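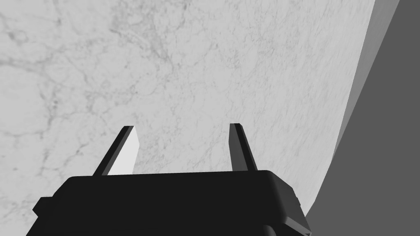
Simulated view from the wrist of the arm, with the gripper open above a marble surface.

Drasora opened its simulation laboratory to visitors in June, the second such day since the group moved into the Kesow building. The program consisted of a short talk, a demonstration in the main room and a period for questions. After the last group had left, Eirini Karras, who heads the laboratory, and Roman Tokarz, who is responsible for its rendering work, sat down with the newsletter to discuss the day and the work that was shown.

The demonstration followed a single task, run first in simulation and then on the arm in the adjoining room. Visitors watched the simulated run on the wall screen, from the viewpoint of the wrist, before they were taken next door.

"We had that order the other way around in December, and it was a mistake," Dr. Karras said. "People saw the arm move and after that they had no patience for a screen. This time they had questions about the screen, and some of those questions were very good."

Several of them concerned the marble. Mr. Tokarz explained that the surface under the gripper is one of 700 now held in the laboratory's library, which is known internally as Lelico. A surface is drawn from the library at the start of each simulated run, and the lighting and the starting position of the arm are changed with it.

"A visitor asked me whether we expect the arm to work on marble," he said. "We have no marble in the building. The bench next door is painted board. But a strongly veined surface is a hard case for software that has to find the edge of an object, and I would like it to meet the hard cases early. A vein can look very much like a thin cable or a crack between two parts."

Asked whether the library would continue to grow, Mr. Tokarz said that the target for the end of the year is 1,000 surfaces, and that he does not expect to go much further. The most recent additions have made little difference to the results. He would prefer to spend the time on the edges of tables, where the software still makes errors, and in particular on rounded ones.

"With a straight edge there are two long lines and it is fairly easy to work out where the table stops," he said. "With a curve, seen from low down and close, there is less to go on. We have had runs in which the arm placed a part very neatly on nothing at all."

The view from the wrist was chosen for the demonstration on the recommendation of Panagiotis Petridis, who planned the route through the building. Earlier visits had used a wide view of the whole simulated room. Mr. Petridis was not present for the interview, but Dr. Karras gave him credit for the change.

"The wide view is attractive and it tells you very little," she said. "From the wrist you see what the software is given. You see two fingers and a tabletop, and for a good part of the time you see no object, and the software has to do something sensible anyway. I think that surprised people."

One group, from the technical college at Zervas, asked why the images were so plain and whether the laboratory intended to make them more realistic. Mr. Tokarz answered that the gripper is drawn with flat shading on purpose, as this keeps each run short. The laboratory completes nearly 3,000 runs in a night on its present equipment. More detailed shading of the gripper was tried in the spring and was set aside – the cost in time was considerable, and the arm performed no better on the bench.

"I was sorry about it, I will admit," he said. "I had put a lot of work into the screws."

The second half of the demonstration was led by Mwangi Were, who operates the arm on the bench. Each group saw the same task carried out 4 times, with the parts moved between attempts by a visitor. Dr. Karras confirmed that not every attempt succeeded. In the early afternoon the arm twice closed its fingers short of the part, and Mr. Were stopped the run and talked the group through the recorded data.

"I was asked afterward if that was embarrassing," Dr. Karras said. "I would find it more embarrassing to show a film of the one good attempt. Mwangi handled it well. The group stayed in the room past their time and we had to send someone to collect them."

Lambros Kontogiannis, who directs visitor programs at Kesow, joined the conversation toward the end. He reported that the later sessions had been full and that a number of people had been turned away at the door, which he regretted. For the next open day, places will be booked in advance, and the talk will be moved to the larger hall on the ground floor.

He also noted requests for more material that school groups could take home. Mr. Tokarz has agreed to prepare a set of simulated views with short notes on each. Dr. Karras asked that the set include some failed runs.

"The table edges," Mr. Tokarz said. "I have plenty of those."

The date of the next open day will be posted on the Kesow notice page. Teachers who wish to bring a group should write to the visitor programs office and state the age of the students and the size of the group.

Published Jun 28, 2026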